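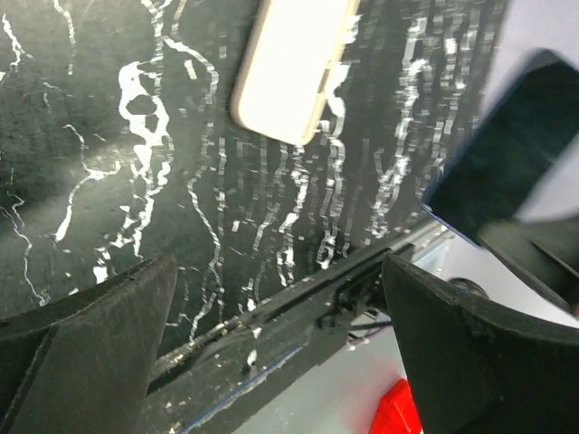 I bought the Revinora bench kit in November for a shared workshop in Nirdale, and it now has over 300 cycles on it. The kit covers the arm mounts, the front rail and the cable set. Arms and tabletop were ours.

Assembly took two evenings. The mounts square up against the rail without shims, but the supplied bolts are 2 mm too short for a thick top — budget for longer ones.

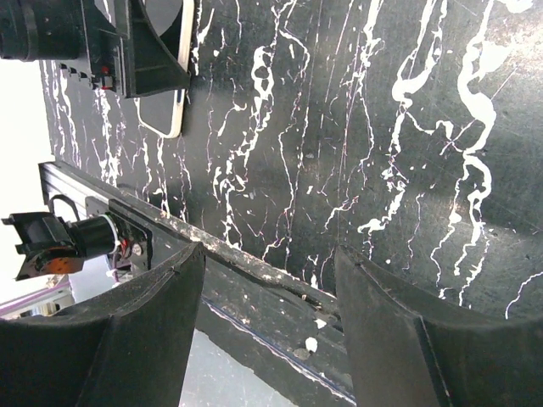 Finger clearance at the front rail, phone at upper left.

The rail marks easily and holds dust along the lip. Cable routing is the weak point. The clips let go near the elbow joint, and I replaced them with Zastside ties.

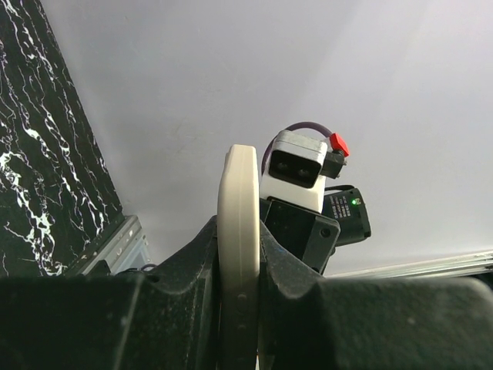 Does the kit work with one arm?
It does, although the second mount is not sold separately and the price stays the same.

Repeatability was fine for phone-sized parts. The Lui controller profile loads as is, but its default grip force is too high; I settled on 40 percent.
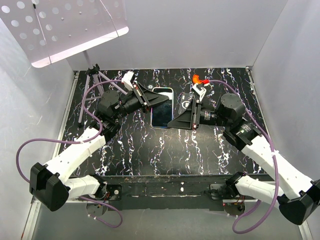 Both grippers in contact with the phone.

The manual runs to 11 pages and omits torque values. Good hardware, thin documentation. I would buy the rail and mounts again and source the cables elsewhere.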